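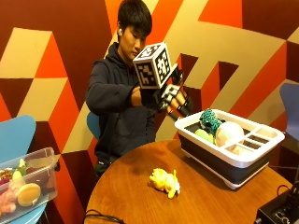 The round table, with the dish rack on the right.

Skeltar Round Dining Table, wooden, seats four
Reviewed 20/12/2021

I bought the Skeltar in February to replace a square table that had gone wobbly at every corner. I have eaten at it, worked at it and done most of a winter coat's worth of sewing on it, so I think I can give a fair account.

Ordering and delivery

It came from Abou Jaoude, who had it cheaper than the Purndale shop even with the delivery charge on top. The top and the legs arrived in separate boxes two days apart. The top is heavy and the driver would only bring it as far as the front door, so have a second person ready if you live upstairs. One corner of the leg box was crushed but nothing inside was marked.

Putting it together

The instructions say 25 minutes. It took me 60, and a good part of that was spent finding out that the two bags of bolts are different lengths. They are not labelled. The longer ones go through the centre plate and the shorter ones into the legs. Leave everything finger-tight until the table is standing up, then go round with the key. The key supplied is soft and started to round off on the last leg, so I finished with one of my own.

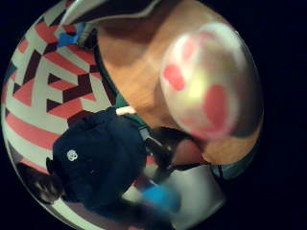
Once it was level I left it for a week and then tightened the bolts again, as the leaflet tells you to. Two of them took another half turn. I have not had to touch them since.

In use

Four people can eat at it comfortably. Five is fine for tea and cake but not for a roast, as the serving dishes end up on the worktop. The lack of corners is the main reason I would buy it again. You can get round it in a small kitchen without catching your hip, and a chair can go anywhere.

The drawback is that a round table does not sit flat against a wall. I lose a strip of floor behind mine that is only good for collecting crumbs. If your kitchen is narrow, a drop-leaf would suit you better.

The finish has held up well. Tea and coffee wipe off with a damp cloth. Red wine left overnight made a faint mark which has mostly gone. I did get one white ring from a hot casserole dish - my own fault - and it is still there. Skeltar sell a repair wax but I have not tried it. 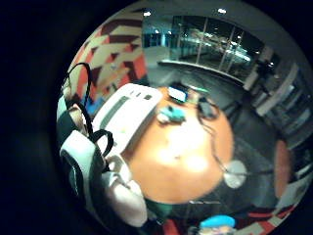

I also looked at the Hullo pedestal table before deciding. It has one central leg, so there is more room for knees, but the one in the shop tipped slightly when I leaned on the rim. The Skeltar does not move at all, even when I am cutting out fabric with my full weight on one side.

Spare parts are worth a mention. I rang to ask for a replacement foot pad and they sent a set of four free of charge. You need the part number, 3596, which is printed on the back page of the leaflet and nowhere on the table.

Good points: steady, easy to clean, helpful spares department.
Bad points: unlabelled bolts, poor key, marks with heat.

Four stars out of five. I would have given it the fifth if the bolts had been labelled.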